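Two-Arm Flower Sorter: Final Report
Noonan Workshop Build Course
4 Dec 2021

Summary

We set out to build a pair of tabletop arms that could put flowers into vases. We chose flowers over blocks on the theory that they would be more fun, a decision we made before buying any flowers.

The build

Both arms went together in the shared workshop at Trarell. Parts came to 373 dollars, most of it servos. The first set of brackets was drawn for the wrong screws, and the second set was drawn for the right screws on the wrong arm. Assembly was planned for two evenings and took 14. The control program, Atum, runs to 709 lines, including comments we would prefer not to have graded.

Testing

Each arm works its own side of the table. An arm has to close on a stem, lift it, turn it upright and bring it over the mouth of a vase. Stems are thin, bendy and not as round as our model of them. Squeeze too lightly and the flower swings — too hard and you have made a short flower. We ended up tuning grip force by hand, one kind of stem at a time.

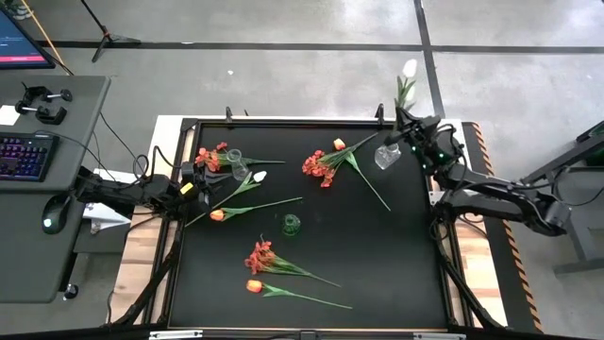

Figure 1. The right arm holding a white tulip above a clear glass vase, with more flowers still on the work surface.

Remaining problems

Leaves confuse the grasp planner, which treats them as extra stem. Cable routing on the left arm needs a proper clip. We plan to fix both in January, before the table goes back to the Limivley group, who want it for soldering.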